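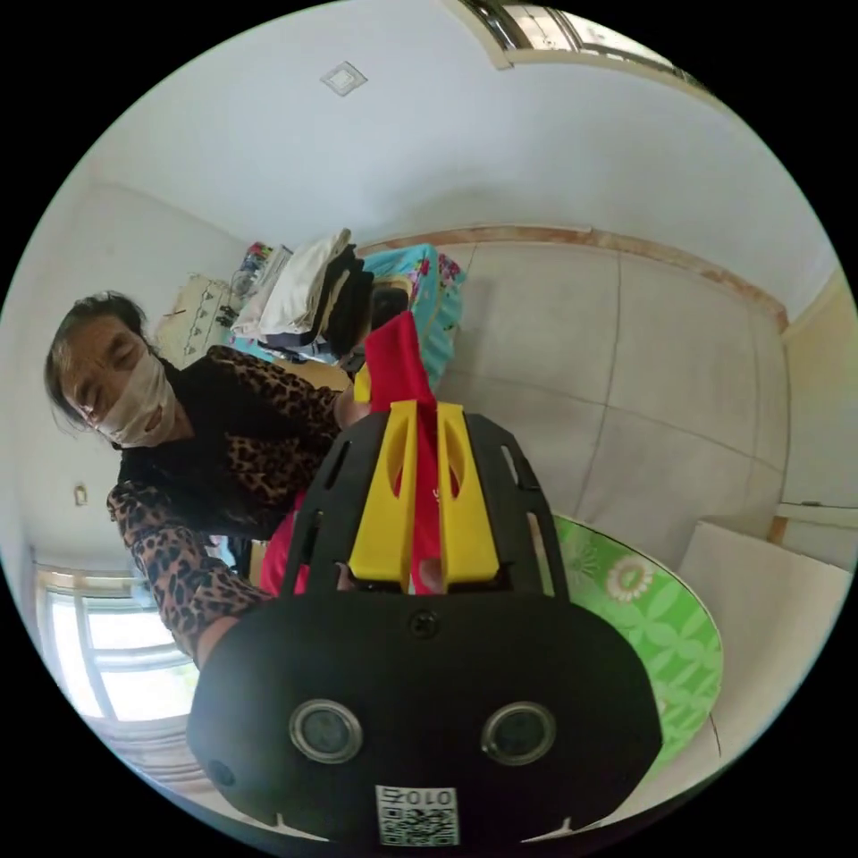 Our project is about photo captions in local newspapers, and what a reader can learn from them when she does not read the article. We chose this topic because captions are written very late in the day and often by a person who was not at the place. The easiest caption only repeats what the eye already has. "A woman wearing a white face mask and a black top with leopard-print sleeves" is a correct sentence, and a reader who has it still does not know the woman's name, the town or the day. We called this type a "mirror caption" in our notes, and the name stayed with us until the end.

4 min read

Background

The work was done for the second-year course in news editing at the college in Skarolness. We were a group of four students. The course asks every group to study one small part of the newspaper that is usually not discussed in class. Other groups took headlines, weather boxes and letters to the editor.

We compared two weekly papers, the Nudar Weekly and the Taline Messenger. They have nearly the same size and the same number of pages, but they are made differently. In Nudar the reporter takes the photos and writes the captions. In Taline the photos go first to a shared desk in Ghanem, where an editor writes captions for several papers in the same evening. Our main question was whether this difference can be seen on the page.

How we collected the captions

We used the printed copies in the college library, starting with the February issues, and we typed every caption into a spreadsheet. The plan was to stop at 500. We went further than this, because one of us had already typed the sports pages of both papers and we did not want to throw away her work. In the end we had almost 900 captions.

Not all of them could be used. We removed the small portraits that have only a name under them, the photos in advertisements, and the captions which the papers printed again in a later issue. After this there were 546 captions left.

For each caption we asked four questions. Does it name the place? Does it name the people who can be recognized? Does it say when the photo was taken? Does it tell something which the photo alone cannot tell? Two students answered separately and then compared. When they did not agree, the other two decided.

What we found

The place was the strongest point. In 454 captions it was named, sometimes only as "downtown" or "the harbor", which we accepted. Time was much weaker in both papers. Many captions say "recently" or "last week", and in a paper that stays on the kitchen table for several days this is not much help.

The difference between the two papers was smaller than we expected. The Nudar captions give more names, and the names are longer, with a job or a street. But the Nudar reporters also write more mirror captions, especially for school events and store openings. Our explanation is that the reporter has already put everything in the article and is tired when she comes to the caption. The editor in Ghanem has only the photo and a short note, so she calls and asks. We heard this from the desk itself when we visited, but we could not measure it.

One result we did not look for was about verb tense. The Taline captions are nearly always in the present tense, and the Nudar ones change between present and past, sometimes in the same sentence. Readers probably do not care, but our teacher cared very much.

Problems in the work

The fourth question was too open. What can a photo "alone" tell? A person from Taline recognizes the bridge, and a student from another country (I am one) does not. We disagreed most often here, and I would not build a strong conclusion on those answers. Next time I would ask a few local readers to do the coding with us.

We also did not look at the websites of the papers. Captions are often changed there after printing – sometimes a misspelled name is repaired, sometimes the whole caption is missing on the phone version. This could be a project for another group.

The spreadsheet is kept in the course folder and can be borrowed by later students. The report was handed in on 8/6/23.

Comments (3)

harborside_reader: I worked on a caption desk for some years. We had a rule that "recently" was forbidden, and it came back every Friday anyway. Good report.

mk_editing2: Did you count captions that have a mistake in them? In our weather box project we found more errors than we had columns for.

pagefour: Would like to see the website part done. The Taline site still has a photo from the boat race with no caption at all.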